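Unit 3 Handout: Storage Locations and Picking Errors in Small Warehouses

Read this before the practical session. Bring it with you, along with the blank location sheet from Unit 2.

What a location is

A location is any place where stock can be put down and found again. It can be a shelf, a pallet space, a drawer or a bin on a table. Every location needs its own code, and no two locations may share one. If stock can be set down somewhere that has no code, people will set it down there, and it will drop out of the count.

In this course we use a four-part code: area, aisle, bay, level. B-04-11-2 means area B, aisle 4, bay 11, second level up from the floor. Levels are counted from the floor because the floor does not move when shelves are added.

Fixed and open locations

In a fixed system each item has one home. Staff learn the layout quickly, and a missing item shows up as an empty space. The drawback is wasted room. A bay held for a slow item stays half empty most of the year.

In an open system any item can go in any free space, and the record says where it went. This uses the room better but depends fully on the record. A typing mistake at put-away can hide a full carton for months.

Most small sites end up with a mix. Fast items get fixed homes near packing, and reserve stock goes wherever it fits.

The Wovard case

Wovard is a mail-order parts seller with 667 active items in one building. Until the move to its present site it ran an open system with paper cards. Cards were filed by item number, and each card listed up to 24 past locations, with the old ones crossed out. Pickers often read the wrong line.

The firm changed two things. Small parts went into fixed bins, and the cards were replaced by a plain list sorted by location. It left the reserve area open. We will go through the before and after layouts in class, so look at the floor plans in the course folder first.

Small parts at table height

Loose small parts are slow to handle on deep shelving. The picker has to reach in, lift out a box, open it and put it back. Open-top bins on a work table save these steps, and bin color can be used to mark a product family or a supplier. Choose one meaning for color and write it on the location sheet. At Wovard, color had been used for supplier in one room and for size in the next.

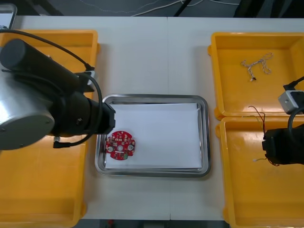 Figure 3.1. Work table with yellow plastic bins and a stainless steel tray.

A tray is treated as a temporary location. It needs a code like any other, but its stock should be cleared to zero at the end of each shift.

Measuring picking errors

Record errors per 1,000 lines picked. Do not use errors per order, as orders vary too much in length. Sort each error into one of these types:

Wrong item
Wrong quantity
Missing line
Right item, damaged

Wrong item errors usually point to the layout or the labels. Wrong quantity errors usually point to the unit of issue, for example when one item is sold both singly and by the pack.

For the next session

Read the Zaslow and Pokari cases in the course folder. For each one, state whether the site uses fixed, open or mixed locations, and name the error type you would expect to see most. One page in total is enough.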